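Tisum opens its repair and swap shop in Kastov

Well, we've done it! After 18 months of planning, form-filling and a frankly silly amount of tea, I'm delighted to say that Tisum is opening a permanent repair and swap shop in Kastov this June. The doors open at 10am, and entry is free for everyone.

If you've been to one of our pop-up sessions you'll know how they go. You bring in the toaster that won't pop, the coat with the dodgy zip or the lamp that's been in the cupboard since you moved house, and one of our menders sits down with you and has a go at it. You're welcome to watch, ask questions or pick up a screwdriver yourself (plenty of people do, and some of them come back the next month to help out). Our menders looked at 1,389 items at the pop-ups, and I think I carried half of them in from the car park.

The new shop is in the old Srour building, next to the bus stop, and it's bigger than anywhere we've worked before. There are eight repair benches at the front, a sewing corner by the window and a proper swap room at the back for books, toys, kitchen things and children's clothes. You don't have to bring something to take something -- if you need a school jumper, please just come and get one. 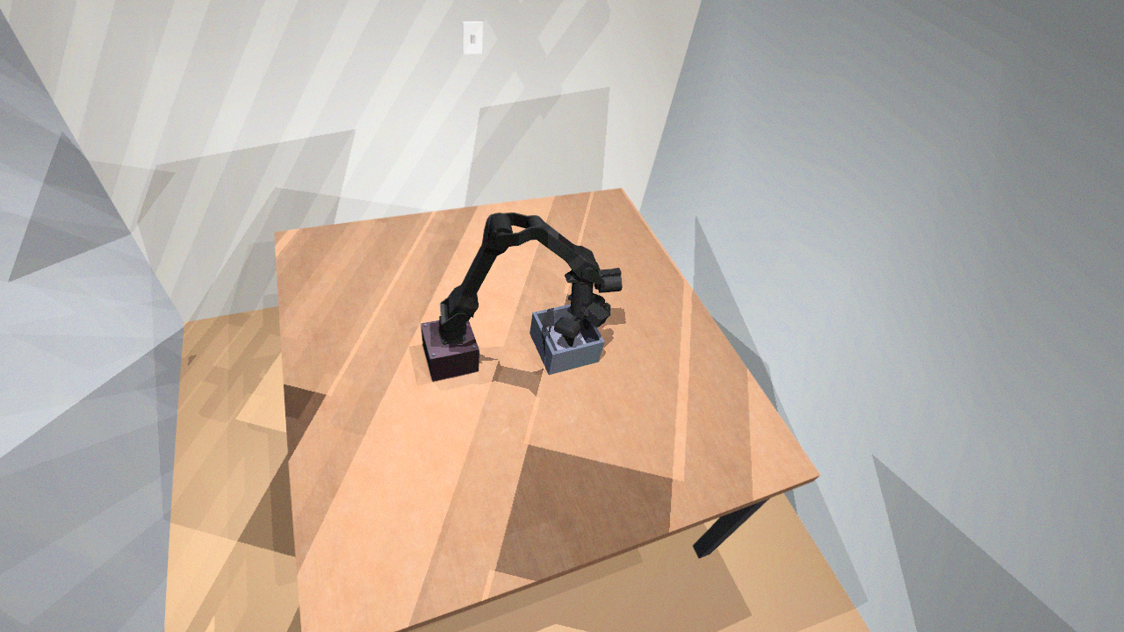 One regular at the pop-ups told me she'd been holding on to her mother's radio for years, as every shop she rang told her to buy a new one, and that having a place in town where she can ask without feeling daft will make all the difference. She also said she hopes we'll keep the lemon cake. We will!

The fit-out was paid for by Firkelero, the local building supplies firm, along with almost 300 small donations from people in and around Kastov. I'd like to thank every one of you, including whoever put a very large jar of coppers through our letterbox.

Repairs are free, though we ask for a bit towards parts if you can manage it. We can't take microwaves, gas appliances or anything too heavy for one person to lift. Mains electrical items are safety tested before they go home with you. There's step-free access from the street and a kettle that's nearly always on.

We're still looking for menders, especially anyone handy with bikes or sewing machines. Pop in and have a chat, or ring the Tisum office.

Pictures and interviews are available through the Tisum press desk.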